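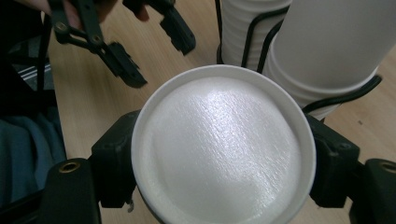 Residuos en la cafetería de la facultad. Informe final, grupo 11
Autores: Alistair Kinnear y Jianguo Qiu
Entrega: 19 abr 2023

1. Datos. Recogida en enero, 16 jornadas, solo turno de mañana. Total 2086 vasos desechables. Falta el turno de tarde – no nos dio tiempo.
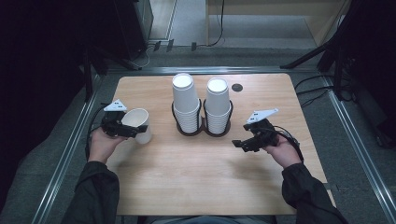 ¿Qué parte acabó en el contenedor correcto?
Un 63 %, el resto fue a la basura general.

2. Causas. Carteles pequeños, papeleras lejos de la salida. En el edificio Vernell casi nadie separa los vasos por que solo hay un cubo.
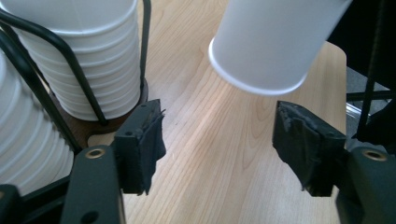

Fig. 3. Vasos de papel apilados en su soporte.

3. Propuesta. Descuento por taza propia, como en la cafetería Lellow. Mover los cubos a la puerta – coste casi nulo.
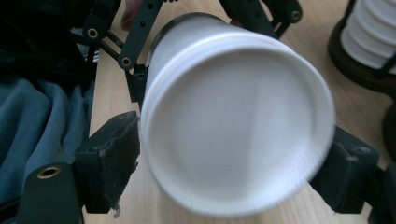

También habria que repetir el conteo por la tarde, con las mismas hojas. Tablas en el anexo.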